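Gallery: Getier on the Pine Table

Drasesstead Manipulation Notes, software pages

The pages in this set cover the laptop tasks, which exercise more of the software than anything else we run. The stack has three parts. Paiva does perception: segmentation, pose, and the lid angle. Getier plans and executes arm motion. Clornness records everything the other two publish and plays it back. Version numbers have been left out because the configuration files in the repository carry them. Readers who want the calibration procedure should start with the calibration page.

Laptops are awkward objects for all three. They are thin, dark, partly glossy, and articulated. A closed one is close to a rigid slab and can be planned for as one. An open one has a hinge with friction that differs from model to model, and the palm rest and the lid have to be modeled as two bodies with a constraint between them. Getier supports the constraint. Paiva estimates it, with varying success.

Edge pinch, closed lid. The fingers take the top edge while the long side or short side bears on the wood, and Getier holds the upper edge in place under a low grip force.

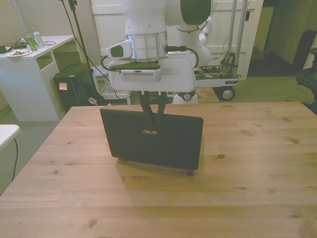

The planner treats contact with the table as a mode of its own. In free space, Getier plans in joint coordinates with the usual sampling front end and a smoothing pass. Once the object is in contact with both the fingers and the table, it switches to a small set of task-space primitives: pivot, slide, lower, release. Each primitive carries its own force limits and its own stopping condition. The switch used to be made on a threshold in estimated wrist force. It is now made on a vote between the force estimate, the finger gap, and the object pose from Paiva, with a short dwell before the mode is allowed to change back.

The dwell matters. Without it, a noisy force estimate near the threshold made the planner alternate between free-space and contact modes several times before settling, and each change discarded the smoothed trajectory. The log from one of those runs is kept in the regression set under its original name. Clornness replays it against every new build of Getier, and the build fails if the mode changes more than 2 times.

Pivot is the primitive with the most parameters. It needs an axis, taken from the lowest edge of the object model, and a direction. It also needs a decision about slip. We allow rotation between the fingers and the lid in one direction only and plan the wrist orientation so that the other direction is never needed. That costs reach. On the far third of the table there are poses for which no such wrist orientation exists, and Getier returns a planning failure immediately without searching the full time budget. Operators found the quick failure more useful than a slow one, so the check was moved ahead of the sampler.

Release is simpler and caused more trouble. Opening the fingers in one motion lets the object shift before contact is fully lost. The current version opens to a small gap, waits for the pose estimate to stop changing, and then opens the rest of the way. The wait is capped at 300 milliseconds. If the pose is still moving at the cap, the fingers close again and the primitive reports "unsettled."

A note on the object model. Getier uses boxes. A closed laptop is one box, an open one is two, and the padding is the same on every face. Meshes were tried and dropped. They made collision checks slower and did not change which plans were accepted, except in the hinge region, where the meshes were wrong anyway. The boxes come from Paiva with a covariance attached, and the padding grows with it. A badly observed object is a large object as far as the planner is concerned.

Lid approach. For an open laptop the target is the upper edge of the lid, entered from above, with the fingers on either side of it.

Paiva has two ways of finding that edge. The first fits a line to depth points along the top of the lid segment. The second fits a plane to the whole lid and intersects it with the segment boundary. The line fit is the more accurate when it has enough points. A dark, glossy display returns few of them, and those it returns near a reflection are often displaced. The plane fit degrades more slowly, so it acts as the fallback. The selector looks at the number of valid points on the edge and falls back below 79. The number came from sweeping the recorded runs and has not been revisited with newer data.

Segmentation runs on color only. Depth was included in an early version and gave worse masks on screens, for the same reason given above. Pine is forgiving here: a dark object on a pale surface separates well. Knots in the wood produced false fragments until a minimum area was applied to each mask. The minimum is set per object class, and for laptops it is large enough that nothing in the grain reaches it.

Lid angle is filtered over time with the hinge constraint included. While the gripper is away from the lid, the filter assumes that the angle is constant and tightens quickly. When the planner announces contact with the lid, the process noise is raised and the finger pose is added as a measurement. The announcement comes over the same topic that carries the mode changes, which means a late mode change gives a late filter change as well. We have considered a separate topic and decided against it for now, mostly because the replay tooling expects one. 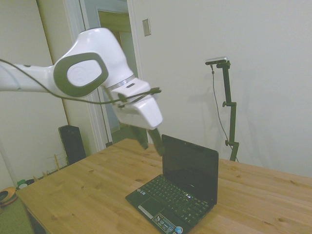
Approach speed is set by uncertainty as well as by distance. Getier takes the position covariance of the lid edge, projects it onto the direction of finger travel, and scales the speed limit down when the projected value is large. The last 15 millimeters are always run at the slow limit, whatever the covariance says. The rule is crude and it is easy to verify in a log.

The finger opening for the approach is computed from lid thickness plus the projected uncertainty across the lid. When the result exceeds what the gripper can open to, the planner asks Paiva for another view and holds its position. The request names a region and a minimum number of valid points. It does not name a viewpoint. An earlier interface did, and the two components spent a lot of code negotiating viewpoints that one or the other could not use.

Cable handling remains a manual entry. The cable along the arm is represented in Getier as a set of joint-range limits, written by hand and loaded at startup. They exclude wrist configurations that would wind the cable or pull it tight. A proper cable model would recover some reach. The limits file has comments explaining each entry, and anyone who reroutes the cable is expected to edit it before running a plan.

Clornness is the least visible part of the stack. It stores messages with two timestamps, one from the publisher and one from the recorder, and the difference between them has found more bugs than the unit tests. During replay it can drive the planner from either clock. The recorder clock reproduces what the planner received, including transport delay. The publisher clock reproduces what was sensed. A fault that appears under one and disappears under the other is almost always a timing fault, and the replay report prints both results side by side.

Replay does not simulate contact. When a new planner build chooses a different trajectory from the recorded one, the sensor data after the point of divergence is no longer valid, and Clornness marks the remainder of the run as gray. Only the part before divergence counts toward the regression result. Several early reports were misread because the gray section was drawn in the same color as the rest – the plotting script now refuses to draw it unless asked.

Scene setup is kept loose on purpose. Object placement is done by hand and no jig is used. The initial pose from Paiva is written to the log header so that runs can be sorted by it afterward. Fixed starting poses gave cleaner plots, and they also hid a bug in the yaw estimate that appeared only when the laptop was turned relative to the table edge.

Known issues in the current build:

Pivot reports success on the basis of final pose alone. An object that slid before rotating can still pass if it ends inside the tolerance.

The lid angle filter does not handle a lid opened past its modeled hinge limit. It clamps the angle and the covariance keeps shrinking, so the speed rule sees a confident estimate. The fix is written and waiting on replay results.

Paiva assigns the object class once, at first detection. A closed laptop that is later opened keeps its one-box model until the track is dropped and restarted. Restarting the track by hand is the present workaround, and the command is listed on the Paiva page under track control.

Clornness writes its index at the end of a run. If the process is killed, the messages are intact and the index has to be rebuilt with the repair tool, which takes longer than the run did.

Parameter files for both tasks are in the Getier repository, in the tabletop folder. The force limits in them are for this gripper and should be set again for any other.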